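About Us

Pruvdale Evening School of Languages has been teaching adults to speak to their in-laws since the year the video shop closed and its lease came up cheap. We took the lease, the carpet and, for a while, the returns chute, through which people went on posting overdue comedies well into our second term.

We teach five languages, all of them after work, in small groups, to people who are tired. Everything about the school follows from that last part. Our lessons start at half past six because nobody in Pruvdale can park before then. They run for ninety minutes with a break in the middle for tea and biscuits, and the break is conducted in the language of the class, so a beginner who wants a second biscuit has some incentive to attend to the grammar.

What we teach

Vietnamese, Italian, Greek, Auslan and, on request, enough Portuguese to get through a wedding. Vietnamese is our largest program and the one we are best known for, mostly on account of the tones. People arrive having heard that there are six of them and that it is possible to insult a grandmother by accident. Both are true. We spend the whole first term on listening, and students complain about it in week three and stop complaining in week eight.

The beginner Vietnamese course is called Dương, after the first word in our old photocopied reader that every class got wrong. The tone is level, the first letter is closer to a Y or a Z depending on where your teacher grew up, and the vowels are not the ones you are about to use. We have kept the name because it settles the question of how hard the course is before anyone has paid.

Italian is taught at three levels. The third is really a book club with an enrolment form. Greek has two levels and a waiting list. Auslan is taught by Deaf teachers with voices off from the first evening, and it is the only class in the building that never gets a noise complaint from the physio next door.

What we don't teach

We don't do exam preparation. There are good colleges in the city for that and we will happily give you their numbers. We don't do "fluent in a fortnight" either. We tried an intensive once, over a long weekend in June, and by Monday lunchtime two of the students were pointing at things.

We also don't teach children, who are quicker than our regulars and bad for morale.

How classes work

A class has at most 10 people in it. Below five we ring everybody up and ask whether they would mind joining another evening, and they generally say they would mind very much, and then they do it anyway. Terms follow the public school calendar, so that parents can be let off for the holidays along with everyone else.

Homework is set weekly and is short. Ours is a school for grown-ups and we will not chase you for it, although your teacher will ask you about it in front of the group, in the language concerned, using the past tense.

There is no placement test. You come in for a chat, we talk to you until you run out of words, and we write down where that happened. People who learned a language at home as kids and lost it often turn out to understand nearly everything and say nearly nothing. We have a separate conversation group for them on both the Vietnamese and Greek sides, with no textbook and a fair bit of arguing about recipes.

The library

We own about 2,000 books, cassettes and magazines, most of them donated, some of them by people clearing out a garage. The Greek crime novels are excellent. The Italian magazines are heavy on motorcycles. Borrowing is free to anybody enrolled and the fine for late returns is nothing at all, a policy that the previous tenants would have found upsetting.

Cassettes may be borrowed with the player. Please bring back the player.

Where we are

For most of our history we have been upstairs on the main street of Pruvdale, between the physio and a shop that sells pool chemicals. Our second site is at Villska, two stops down the line. It is on the ground floor, so anyone who can't manage the Pruvdale stairs should enrol there, and we'll shift a class across if we need to. The rooms are plain and the walls are white, a big improvement on the Pruvdale walls, which are the colour of weak tea and were chosen by us. 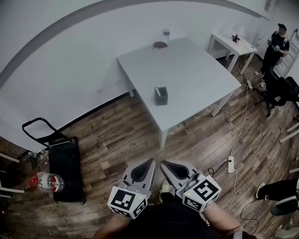
Page last changed: September 22, 2024

Furniture at both sites is kept simple. A table big enough for people to argue across, something to write with, and water, since two hours of rolled Rs is thirsty work for the Italians. We gave up on rows of desks years ago after noticing that everyone behind the second row was doing the crossword.

Fees and Fitico

A term costs the same whichever language you choose. Concession card holders pay 70 per cent of the full fee, and you can pay in instalments if you ask at the desk. Asking is not embarrassing and the form is half a page long.

Bookings go through Fitico, our online enrolment system. It was set up with gyms in mind, so your confirmation will congratulate you on starting your fitness journey and your reminder will advise you to bring a towel. You don't need a towel. We have written to them. If Fitico logs you out halfway through, your place is held for the rest of the day, and you can always ring us and have a human type it in, with a similar number of mistakes.

Refunds are available up to the second lesson. After that we can move you to another class or another term, but the money has usually gone on biscuits.

Teaching for us

All our teachers are paid for preparation as well as for time in the room. We look for people who have taught adults before and who can stay patient with a sentence that has been coming for a while. Native speakers are welcome, and so are people who learned the language late and remember what it was like. Send a letter and a résumé to the office. Please don't send a video.

Visiting

You are welcome to sit in on one lesson before you enrol, at either site. Ring first so the teacher knows to expect you. You will be asked your name and where you live, and a bit of panic is normal. The Pruvdale entrance is the blue door beside the pool shop. The bell works if you lean on it.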